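4. Setting up the drying rack and looking after the tabletop

Okay, you've got the Lilten table standing on its own legs (hooray!), so now it's time for the rack. I've put mine together 2 times, once wrong, so learn from me.

4.1 Wipe the table down first. A damp cloth and a drop of dish soap is plenty. I go corner to corner and then dry it with an old T-shirt.

4.2 Set the rack down where you want it, near one edge so you still have a decent stretch of table to work on. Mine lives on the right and I've never regretted it.

4.3 Press each rod into its fitting until it sits straight. If one leans, pull it out and try again before you go on to the next. Please don't use a hammer! My friend Athina Andreadis did, and she had to write to Celtavmont for a new fitting in July.

4.4 Lift to move. I know, it's so tempting to just shove the thing over with your hip when your hands are full, but pick it up with both hands.

CAUTION: Grit is sneaky. Crumbs under a rack or a pan can scratch, so brush them off before you put anything down.

4.5 Check the top every week or so. Get the light coming in low, look for streaks running the same way, and pick up any little bits while you're there.

Faint dark scuffs on the grey-green top, with the black rack and its grey rods at the corner:
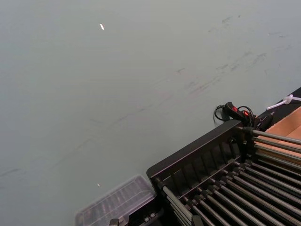 4.6 Try a barely damp melamine sponge on marks like those, with light strokes and no scouring powder. Test a hidden spot first (I used the underside).

NOTE: Bosov sells a felt pad for the rack feet. Stick it on clean and leave it overnight before loading any dishes.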